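Wed 10 February

Mortar notebook, Itton cistern repair

Continued from the previous page. The first bars from the Treltari sand are out of the molds. I took them out this morning and two corners broke, both on the same side of the mold. I think the oil was too thin there. Next time I put the oil with the brush and not with the cloth.

What we compare in this round:
Batch A – Cistemix with the Treltari sand, washed
Batch B – Cistemix with the Treltari sand, not washed
Batch C – Cistemix with the Rangel sand, washed

For every batch I weighed the water and did not pour it by eye, as we did in the autumn. Batch A took 165 g of water to become workable. Batch B took 200 g, which is a big difference for the same sand from the same sack. The fine dust drinks the water, I suppose. I expected a difference but a smaller one. Batch C I stopped before it was really good to spread, it was getting shiny on the top and I was afraid of too much water. So for C the number is not reliable and I don't write it here. I will repeat C.

Feeling on the trowel: A is short, it breaks off the edge. B is fatter and nicer, it stays on the vertical tile without sliding. C is rough, one hears the grains. If I had to choose only with the hand I would take B, but I remember that in the last trial the nice mortar was also the one with the cracks.

Curing: all bars are under the damp cloth and the plastic sheet, on the lower shelf. Please don't lift the plastic to look. I look once in the morning and I write it down. The shelf near the door is colder and I don't want half of one batch to be there, so everything moved to the inside wall. I should have done this before filling the molds and not after. When I carried them, one bar of batch A got a mark from my thumb, it is the bar with the cross on the label.

Shrinkage: first measurement after 8 days, second when the bars are dry to the touch. The small caliper is back in its box but the battery is weak, the numbers jump when it is moved. I measured the empty mold three times and got three results. New battery before the first measurement, otherwise the work is for nothing.

Washing the sand: this took much longer than I had planned. The water was still brown after the fourth change. I stopped at 6 changes for both sands so that it is the same treatment, also if the Rangel was clean earlier. Maybe this is unfair to Rangel, which loses some of the fine part that it needs. To think about. 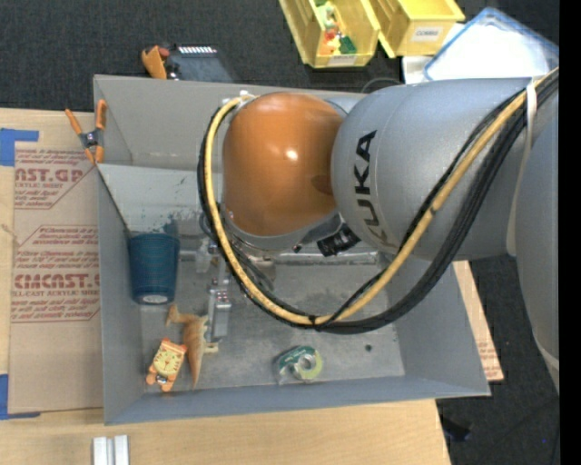

From Itton came the answer to my question on the old lining: the wall there was always made with unwashed sand, as far as anyone on the site remembers, and the cracks appeared only in the part that was repaired later with a harder mix. They also ask that we don't decide on washed sand before we have seen a piece of the original under the lens. I find this a fair point. The piece is in the drawer with the drawings, wrapped in paper, and I have not opened it yet.

So I add a small job: break a clean face on the original piece, look at the grain size, compare with both sands dry on a white plate.

Still open
– repeat batch C, weigh the water again from zero
– battery for the caliper
– ask Treltari if the next sack comes from the same pit
– the second bag of Cistemix was open at the corner, I closed it with tape. Use it for tests only, not for the wall
– the bars for the frost test are not made, and we need them long before May

The wash water is standing in the two buckets by the sink. Leave it until the dust is at the bottom, then pour off the clear part slowly. The mud I want to keep and dry, I would like to know how much it weighs.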